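# Fix the Table Before You Touch the Software
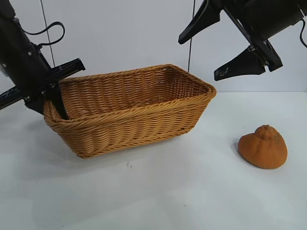
Most of the advice given to people building a two-arm setup at home concerns software. Which policy to train, how many episodes to record, what learning rate. I have built one and rebuilt it twice in a shared workshop at Villisgate, and my position is that the software questions are mostly premature. A pair of cheap arms that cannot return to the same point on a bench will not be rescued by a better model. The money and the evenings should go into the mounting, the cabling and the choice of objects, in that order.

The mounting first. My original build had each arm held to the bench by one screw clamp. The clamps were tight. They were also on a folding table, and a folding table has a hinge. With both arms moving, the surface rocked enough to shift a fingertip by 6 mm at full reach. I measured this with a dial gauge after spending most of January blaming the servos. The servos had play in them too, but the table was the larger term, and it was free to remove.

The second build used a rigid frame with both arms bolted to the same member. I would now treat this as the minimum. What matters in a two-arm rig is the position of one gripper relative to the other, and that number is only stable if the path between the two bases is short and stiff. Two good stands on two separate feet are worse than one ugly beam. People resist this because stands look adjustable, and adjustability feels like a feature. In practice every adjustment point is a joint that creeps. I have tack-welded two of mine.

Cabling comes next, and it is the least discussed failure in hobby builds. A servo lead that passes over a wrist joint needs a service loop large enough for the full travel of that joint, and small enough not to catch on anything. There is a correct size for a given joint and it is found by moving the arm by hand through its limits with the power off. Zip ties should sit on rigid links, never across a joint. The logs from my first long run, 3000 cycles of a single reach-and-close motion, showed 18 communication faults. Every one of them was on the same lead. I had tied it down neatly, with no slack, and the connector was being pulled a little on each rotation. A looser and uglier route cleared the fault entirely.

I raise the appearance of the cable because shared workshops reward tidiness. A visitor looks at a clean loom and concludes that the builder is careful. The arm has no view on the matter.

Then the objects. The common choice for a first task is a set of colored cubes. Cubes are a poor test. They have parallel faces, they do not deform, and they sit flat in a small number of poses. A parallel gripper picks up a cube almost by accident. A task that works on cubes tells the builder that the arm can reach a point and close, which a bench test of the servos would have told them sooner.

A woven basket is a better teacher. The wall is compliant, so a finger that is slightly off position pushes the weave and does not stall the motor. The rim is thick and uneven, so the grip differs from place to place. The whole thing is light and will slide if pushed from one side, which means a single arm working on one end tends to rotate it, and the second arm has a real reason to exist. Add something round to go into it, such as a piece of fruit or a soft imitation of one, and the rig has to deal with curvature as well. Neither item costs much, and both are ordinary enough that the result says something about a kitchen or a laundry room.

The usual objection is that harder objects make debugging harder. A failed grasp on a basket could be the calibration, the finger geometry, the friction or the policy. This is correct, and it is an argument for instrumenting the rig properly. Log the commanded position, the reported position and the motor current at every step. With those three signals most basket failures can be sorted in an evening. Rising current with no motion is contact. Motion with no current is a miss. A steady gap between commanded and reported position is usually gravity acting on an arm that has been given too little stiffness, and it should be fixed in the controller before a single demonstration is recorded.

A note on fingers. Long tapered fingers reach well into a container and can go over a rim without the housing fouling it. They also bend, and they magnify any rotation error at the wrist. Short wide fingers are the reverse. I run tapered ones and accept the flex. What I would not do again is print them in the orientation that finishes fastest. Layers should run along the finger. I had a set of the other kind, and they broke at the base, at the screw holes.

There is a social side to this. The workshop has two other arm projects on the shelf, named Bukex and Cemusden, and both stopped at the same stage: arms assembled, software installed, a first demo working once. The builders went straight from there to collecting data, found the results poor, and went looking for a better training method. Cemusden has 71 recorded episodes on disk. I have replayed some of them on the original hardware, and the arms do not arrive where the recording says they arrived. The data describes a machine that had already loosened by the time it was used.

My own rig, Thammasiri, has fewer recordings and has spent far longer on the bench with a gauge against it. I check the home position of both arms before every session and write down the error. When it exceeds 1 mm I stop and find the loose part. This takes a quarter of an hour on a bad day. It does not make for good video, and it has done more for the success rate than any change I have made to the code.

If the budget allows only one upgrade, buy steel for the frame. Keep the current arms, keep the current model, and run the same task again with the bolts torqued and the home positions logged. Training settings can be argued over after that.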